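The kitchen table, cleared by degrees

Poonam Negi bought her house in Rancombe in 2028 fewer boxes than she expected, or so her removalist's tally said. Most of them were unpacked onto one table.

The table is still where everything lands. Mail, keys, half-finished mending. Negi's rule is to sort it before tea, starting from the far side and working back. What belongs in another room goes there straight away. What has no home goes in a drawer, and the drawer gets emptied in March.

Her neighbour Dolores Begay keeps two trays for the same job and says they fill up just as fast.

A brown top with darker streaks is forgiving of crumbs and the odd ring, so wipe it daily and leave the colour alone.
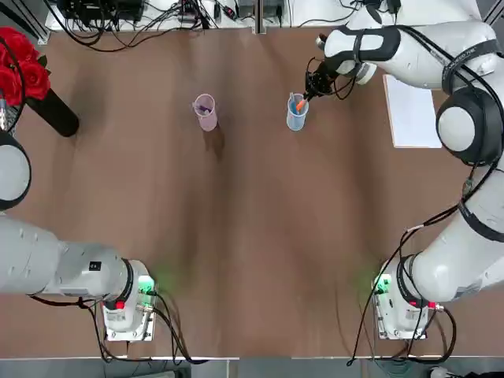

Where to start

Pick the far half of the table. Leave the rest for tomorrow.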